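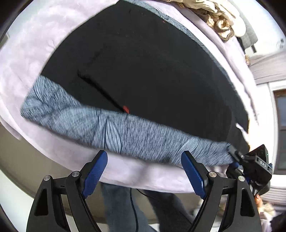 Two hand-held grippers at work on a dark garment with a heathered blue-gray band.

Budgeting for the Part Before the Robot

By Zawadi Simiyu
5/22/23

When Vireck drew up its first capital request for a folding cell, the form had one line for the arms, one for the table and one for installation. Subira Koech, who plans equipment for the garment care company's plant in Buvundale, sent it back to herself two days later. It had no line for teaching the arms to fold.

The revised request runs to four pages. Most of the added length concerns hand-held grippers: two-fingered tools that a person carries, one in each hand, while doing the job the robot is meant to learn. Cameras on the tools record what the fingers do. The arms, a pair of Rindel units, stay in the quote stage until there is enough recorded work to judge whether they are the right size.

That order of purchase is becoming more common among small plants, and it changes the shape of the budget. The tools cost far less than the arms. The hours of the people using them cost a good deal more than first-time buyers expect.

Vireck's plan calls for 250 hours of recorded handling before any arm is ordered. Koech arrived at the number by splitting the plant's intake into garment types and assigning hours to each. Plain towels got very few. Trousers got the largest share, as they combine a stiff waistband, loose legs and pocket openings that catch a fingertip. Lined garments were split off after a short trial, when the folders reported that the lining slid separately from the shell.

"I had folding as one task," Koech said. "It is priced as nine tasks now, and I would expect a tenth."

Hours on the plan are paid hours. Usable recording is lower. Time goes to laying out the next piece, charging, copying files and discarding takes in which a cable crossed the work. Tuncay Başaran, who handles procurement for the plant, budgets one paid hour for every 40 minutes of recording and treats anything better as a surplus to be spent on difficult items. 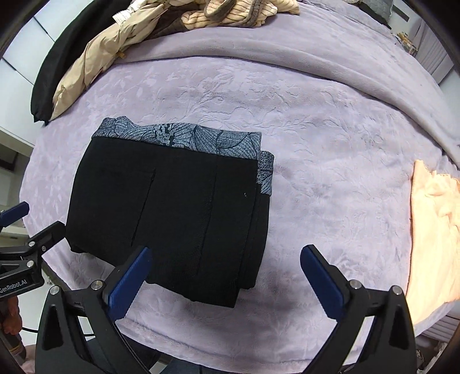
A folded black garment on a lilac plush blanket, with its patterned blue-gray lining turned over along the top edge.

Surface is the second thing to price. A steel table is cheap to reproduce and easy to clean, but it gives the fingers a hard, flat reference that soft surfaces do not. Plants that take in household work, or that hope to resell a trained cell to other sites, usually want both. Soft surfaces add little to the purchase order and a fair amount to the schedule, as a plush cover moves with the garment and folders slow down on it.

Pads are the third. The ribbed contact faces on the fingers are a consumable, and should be entered as one. Deng, the distributor that quoted for Vireck, lists replacement pads at $86 a set and an annual service visit at $603. Başaran entered four sets per pair of tools for the first year. He would have entered two, he said, if the mix had contained less denim.

Lead time is the item most often left off the sheet. Deng quoted 13 weeks on the arms, against stock delivery on the hand tools. A plant that orders everything together pays for tools that are ready and arms that are not, which does no harm if recording fills the gap. Vireck's schedule has recording starting in June and the arm decision falling after the first half of the hours is reviewed.

Review has its own cost. Cheuk-hei Chuang, an independent integrator who has advised on three folding projects, recommends that a buyer pay for an outside check of the recordings early, when the errors are still cheap. The faults she finds are ordinary ones. Fingers close outside the camera's view. One folder's habits dominate the set. Two tools are recorded on clocks that do not agree.

"Ask the seller what format the files come out in and who can open them," Chuang said. "Get it in writing before you ask about payload."

She also advises buyers to settle ownership of the recordings in the purchase contract. Some integrators offer a discount on the arms in return for a copy. Whether the discount is fair depends on how unusual the garments are, and a buyer with only towels and shirts has little to bargain with.

Josphat Lema, Vireck's finance manager, approved the revised request with one change. The hand tools and pads were moved out of capital and into training – the same account that pays for forklift certificates. The arms remain on the capital list, unfunded, with a review date beside them.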